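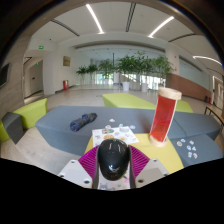

Penby Hoops: your questions answered

We get a lovely pile of messages before every season, and a good many of them ask the same things, so we've gathered the answers on one page. Have a read through, and if yours isn't covered do drop us a line (we really don't mind!).

Do I need to have played basketball before?
Not at all. Plenty of our members hadn't touched a ball since school when they joined, and some hadn't even then. The Tuning Up session is the gentlest place to start, and you can stay in it for as long as you like before you think about a team.

How old do you have to be?
Adult sessions are for anyone aged 16 or over. Younger players are very welcome at our junior club over in Jamorby, which has its own coaches and its own sign-up form.

What does it cost?
Your first session is free. After that you can pay each time at the door or buy a season pass, and the pass works out cheaper if you come most weeks. Prices are on the Joining page, and we go over them every September.

What should I bring?
Indoor trainers with a clean sole, a bottle of water and something comfy to run about in. We have balls and bibs. Please leave rings and watches at home, as fingers do get caught.

How does the Girkstead League work?
There are two divisions, and each team plays the others home and away between October and April. The top two in each go through to finals night in Girkstead, which is great fun even if you're only there to shout. Last time it drew roughly 200 people, our best turnout yet, and the noise was something else.

Can I come along just to watch?
Please do! League games are free to watch and tip-off is at 7.30 in the evening. Doors open half an hour before.

What is the Pasaribu Shield?
It's our summer three-a-side knockout, played over one long day in June. Teams can have up to five players, and you needn't be a member to enter. Places go quickly once entries open in April, so keep an eye on the news page.

I've missed sign-up. Is it too late?
Probably not. Teams can add players until the end of January, so get in touch and we'll see who has room.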